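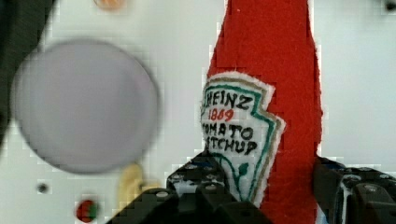

Iraís Rosales had made the ketchup bottle in April, when her wrist was in a brace and she was told to keep her fingers moving. The felt was left over from a costume. She drew the label by hand and the lettering wobbled, and by the time she reached TOMATO she had stopped trying to fix it.

Her brother-in-law wanted to buy it.

"It isn't for sale," she said.

"Everything in Hatum is for sale," said Matěj Vrabec. He had run the toy shop on Pondari Street for ten years and he believed this. "Two customers asked me about it. One of them asked twice."

"Then that's one and a half customers."

He laughed and put the kettle on. She went back to the white table and looked at what was there. The play kitchen set was meant to go out to the Chan family, who had two girls and another child coming. She had promised a full meal. So far she had fruit and some dishes.

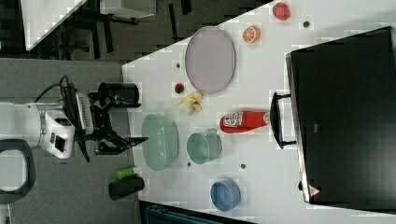 She wanted a breakfast. Matěj thought it should be a dinner, on account of the ketchup.

"People have ketchup at breakfast," she said.

"On what? You've got a banana and an orange."

"On eggs."

"You haven't made eggs."

He was right about that. She had white felt in the drawer and a scrap of yellow, enough for two if she cut them small. She moved the strawberry nearer the big oval plate and then moved it back. The blue bowl could hold cereal. The green one was too large for cereal, but the girls would find something to put in it — soup, most likely, or a doll.
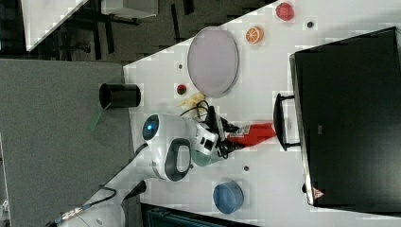

"Seven pieces would be plenty," Matěj said. "I sell sets with fewer than that."

"I know what you sell."

She cut the first egg while the tea went cold. The scissors were dull and the edge came out ragged, the same as on the bottle. When she was small her mother had cooked one egg at a time and passed each plate down the table, so that the first child was done before the last one started. Iraís had been the last one. She hadn't thought about that in years.

She pinned the yolk and threaded a needle. Matěj asked again about the ketchup, and she told him to hold the lamp closer.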